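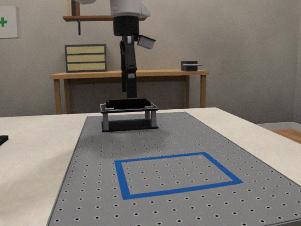 Section 5: Descaling Your Muvirix Countertop Water Boiler

Your boiler will ask to be descaled when the amber light blinks twice, pauses, and blinks twice again. It will go on asking for 14 days. After that it stops heating, and you will be reading this section at six in the morning with a dry tea bag in your hand. We suggest reading it now.

How often you need to do this depends on your water. In soft-water towns like Rothe, owners can go most of a year. In Gardale, where the kettles grow their own countertops, every month is closer to the mark. A test strip is taped inside the lid of the accessory box. Dip it, wait for the color to settle, and set the hardness dial on the back of the boiler to match.

What you need

One packet of Telleck descaling powder, or plain citric acid
A pitcher that holds at least 2 quarts
A bowl you don't love
An hour when no one will want coffee

CAUTION: Do not use bleach, dish soap, or vinegar with anything floating in it. Salad dressing is not vinegar. We have had the call.

Before you start

1. Press and hold POWER until the display goes dark. Unplug the boiler.

2. Let it cool for two hours. The outside will feel fine long before the inside is. Scalds are the most common injury reported to our service desk, and most of them happen to people who were pretty sure it had cooled down.

3. Slide out the drip tray and empty it. If it won't slide, lift the front edge slightly and pull. If it still won't slide, you have scale under it too, and a warm wet cloth left there for a few minutes will loosen things up.

Running the cycle

4. Pour the whole packet into the pitcher, fill with lukewarm water to the 2-quart line, and stir until the powder is gone.

5. Take out the filter cartridge and set it aside. The acid will ruin it, and a new one costs more than you would like.

6. Pour the solution into the tank. Close the lid until it clicks. The boiler will not run with the lid open, however firmly you speak to it.

7. Plug in, then press DESCALE and HOT together for five seconds. The display shows dE and the pump starts. It sounds like someone moving furniture upstairs. This is normal.

8. Put the bowl under the spout. The boiler dispenses a little, rests, and dispenses a little more over the next 40 minutes. Empty the bowl whenever it looks ambitious.

NOTE: You can pause the cycle by pressing HOT once. Pause it for longer than half an hour and it starts over, with no apology.

9. When the display shows rI, empty the tank, rinse it, and refill with fresh water. Press HOT to begin the rinse.

10. Repeat the rinse. Yes, again. One rinse leaves enough citric acid behind to give your tea a lemon flavor you didn't order.

11. Put the filter back in, arrow pointing down, and slide in the drip tray.

If the light is still blinking

Hold DESCALE alone for ten seconds to clear the counter. If the blinking comes back the same day, check that the hardness dial hasn't been knocked to its highest setting, which is easily done when pushing the boiler against a wall.

If the display shows E3, the outlet is blocked by a loose flake of scale. Unplug the boiler, let it cool, and clear the spout with the small brush from the accessory box. Please don't use a paper clip. The spout lining scratches, and the warranty does not cover stationery.

The boiler is rated for 3,000 heating cycles between service visits. To see your count, hold POWER and HOT together with the tank full.

Section 6 covers replacing the filter cartridge.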